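Nukileck Wall Finish Records

Version 2. Maintained by Chia-hao Su.

Overview

Nukileck is a plain-text record set for wall coverings and paint finishes used in domestic interiors. Each record holds the maker's stated properties of one product, together with hanging notes and a care code. It was started as a replacement for the Panham spreadsheet, which had outgrown its single-sheet layout and mixed metric and imperial roll sizes in the same column.

The set holds over 1000 records. Paints, papers, vinyls and natural-fibre coverings are included. Tiles, panelling and plaster finishes are out of scope.

Files

finishes.csv holds one row per product.
makers.csv holds one row per maker, keyed on maker_id.
care_codes.csv lists the care codes and their plain-English meaning.
changes.txt records corrections, newest first.

All files are UTF-8 with a header row. The field separator is a comma. Text fields that contain commas are quoted.

Fields

finishes.csv has 17 columns. Those that most often cause trouble on import are listed below.

finish_id: text, not a number. Leading zeros are significant.
roll_width: centimetres. Blank for paint.
repeat: vertical pattern repeat in centimetres. Use 0 for a free match and leave blank if unknown. The two values must not be merged.
join: one of free, straight, offset, reverse.
backing: one of paper, non-woven, cloth, none.
colour_name: the maker's own name for the colour, spelling unchanged.
care: a code from care_codes.csv.

Natural-fibre coverings

Grasscloth, linen, sisal and similar products are recorded under type "fibre". Colour varies within a single roll, so the colour fields give the dominant shade only. Streaks, bands and slubs belong in the notes field and are not treated as faults. Panels should be laid out dry before pasting, and the seams will normally remain visible. Most products in this group take care code D (dust only). Do not enter a wipeable code unless the maker states it in writing. 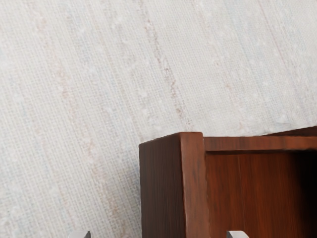

Fig. 1. Off-white woven covering with irregular slubs and faint pink-tan and blue streaks (render).

Known gaps

Ikden records are incomplete: 40 of them have no backing value. Batch numbers are not held for any product. Light-fastness ratings are copied as stated and have not been tested.

Corrections

Send corrections to the maintainer with the finish_id, the column name and the source of the new value. Changes are merged in January and listed in changes.txt.

Citation

Su, Nukileck Wall Finish Records, version 2.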